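Urner Sofa Set: wrist camera recordings with grip slip faults

Please read the fault section before you train anything on this! It is the most interesting part of the set, and also the part most likely to trip you up.

What is in it

3801 episodes of a two-finger gripper tidying sofas: picking up throw pillows, pulling crumpled fabric out of the gaps between cushions, smoothing seats. Each episode has wrist video, finger opening, motor current and a one-line task note. 2355 episodes are marked clean, and the rest carry at least one fault flag.

The fault

In February the right finger began to close late. The command went out, the left finger moved, and the right one followed a moment afterwards with far too much force. On a firm object you would hardly notice. On a soft seat the finger dug into the cover and dragged it along – one pull opened a pillow seam, and we stopped recording that same day.

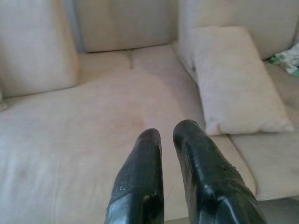 Ludivine Guérin
Data lead, Urner Sofa Set

The shiny right finger has scuffs and creases near its tip, and we would love people to try using surface wear like this as a cue. Fingers open just over a pale seat is also the pose in which our fault check runs, so you will meet it often.

Aino Lehtinen traced the delay to a worn cable in the Drasska wrist joint. It only lost contact when the wrist was turned past a certain angle, so every bench test passed with flying colours (we ran plenty). Her logging script is in the tools folder and it's a lovely piece of work.

Flags

late_close: right finger lags the command
over_force: motor current above the limit
drag: cover moves with the finger
stopped: operator pressed the stop button

Known gaps

Motor current is missing from 500 episodes. The drag flag was set by eye, and small movements on pale fabric are easy to miss. Stains and marks on the upholstery are not labelled.

Safety

If you replay these commands on your own arm, cap the closing force first and leave out anything flagged over_force. Keep hands off the seat while the arm is live, and wait 5 seconds after a stop before reaching in.

Last updated 27th June. Corrections to the flags are very welcome – send the episode number and the flag you would change.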